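Recurso eleitoral de Kellutden

Última atualização: 18 de maio de 2020
5 comentários · 100 partilhas

O recurso eleitoral de Kellutden foi um processo judicial sobre a eleição para a assembleia distrital, realizada em outubro, em que a lista de Skernitz pediu a anulação de 613 votos por correspondência. A lista tinha perdido e descobrira, na semana seguinte, uma viva preocupação com o formato dos envelopes.

Antecedentes

O regulamento exigia que o boletim seguisse em «sobrescrito fechado», sem definir nenhuma das duas palavras. A omissão atravessara várias eleições sem incomodar ninguém, incluindo as que a lista de Skernitz ganhara com envelopes idênticos.

Processo

O tribunal de Kasten rejeitou o pedido em primeira instância, por ter sido entregue fora de prazo e, segundo o acórdão, na repartição errada. A lista recorreu para Trevport, onde apresentou uma petição de 3,000 palavras, boa parte delas em maiúsculas. O tribunal superior recusou apreciar o caso numa única frase, que os recorrentes classificaram como vitória parcial.

Consequências

O resultado manteve-se. A assembleia aprovou depois uma definição de «sobrescrito», mas adiou a de «fechado» para a sessão seguinte, que não teve quórum.
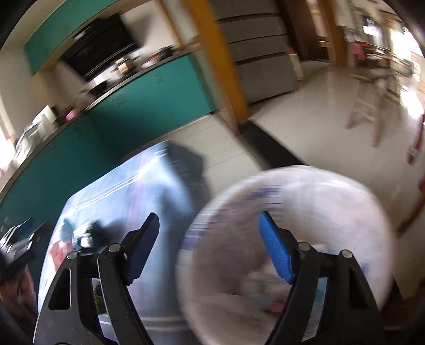 Categoria: Contencioso eleitoral

O processo é ainda citado em Kasten a propósito da contagem de prazos, em geral por quem acaba de perder um.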